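Managing New Zealand Mudsnails on the Rácz: A Third Season

Three seasons of sampling on the lower Rácz have now been completed, and it seems appropriate to set down what the record shows before the July survey begins. Readers who followed the earlier posts will recall that the New Zealand mudsnail (Potamopyrgus antipodarum) was confirmed at the Honthorpe access site after an angler brought in a wading boot with several small, dark snails lodged in the felt. The species is easily overlooked. Adults in western streams are commonly under a quarter inch long, and juveniles can pass for grains of coarse sand.

The snail's method of reproduction is central to the problem. Most individuals in North American populations are female and reproduce without mating, so that one snail carried upstream on a net or a bootlace may be sufficient to found a colony. The animal can seal its shell with a hard plate known as an operculum, and in cool, damp conditions it can survive out of water for many days. It has also been known to pass alive through the digestive tract of trout, which gain little nourishment from it.

Sampling on the Rácz has followed the same plan each year. There are 16 fixed stations between the Honthorpe access and the Tradach diversion, numbered from downstream to upstream. At each station, three kick samples are taken across the channel and a timed search is made of the cobble along both banks. In the first season, mudsnails were recorded at 9 stations. In the second and third seasons they were recorded at 12. All of the newly positive stations lie between the footbridge and the old gauge house, a reach with easy parking and steady fishing pressure through the summer.

The diversion itself remains negative. This matters a good deal, as the Tradach canal supplies two rearing ponds and a number of private ditches, and an infested canal would be difficult to treat without dewatering it.
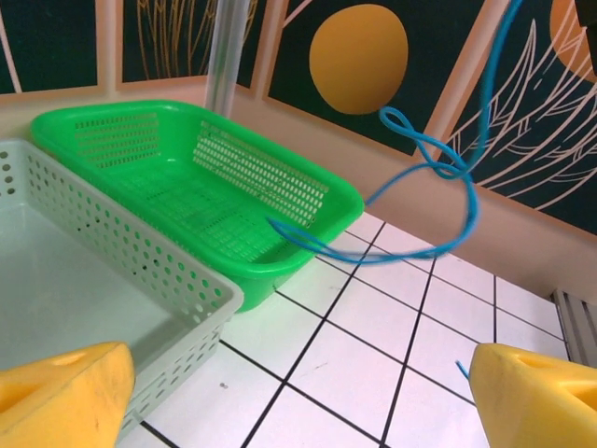 Density has been harder to interpret than presence. The highest count in the third season was 1,000 snails in a single kick sample at Station 4, in a bed of watercress below a spring seep. Station 5, a short walk upstream, produced very few. Spring-fed water stays above freezing through the winter and carries enough dissolved calcium for shell growth, and it is likely that the seep functions as a refuge from which the surrounding reach is restocked. Stations exposed to hard winter ice have shown low counts each spring, followed by a partial recovery by early fall.

Dezső Gulyás, who identified the first specimens and has reviewed the preserved material every year since, has asked that I correct a statement in last year's post. I wrote that native pebblesnails had disappeared from Station 4. They were absent from the kick samples, but he subsequently found them in the bank search material from the same visit. The corrected table has been filed with the others. I regret the error.

With respect to prevention, the guidance for river users is unchanged. Waders, boots, nets, and float tubes should be scrubbed with a stiff brush at the water's edge and inspected at the laces, tongue, and seams. Gear should then be treated by one of the following methods:

Freezing for at least eight hours, with the gear fully drained beforehand.
Soaking in water held at 120 degrees Fahrenheit or above for ten minutes.
Drying completely in a warm, low-humidity place, with at least 48 hours allowed after the last trace of moisture is gone.

Household bleach isn't recommended. It damages wader fabric and is unreliable against snails that have closed their shells. Treatment water should never be emptied into a ditch or storm drain.

A proposal has been made to record decontamination checks through Gravulora, the reporting system already in use for weed surveys in the upper basin. I support the proposal in principle. The present form has no field for a negative result, however, and a survey that can't record where an animal is absent is of limited value for a species at this stage of its spread. I have submitted a written request for that change.

The July survey will proceed from Station 16 downstream to Station 1, so that crews move from uninfested water into infested water and never in the other direction. Separate boots will be used above the diversion. Preserved samples should reach Mr. Gulyás in ethanol, labeled inside and outside the jar in pencil, with the station number written out in full.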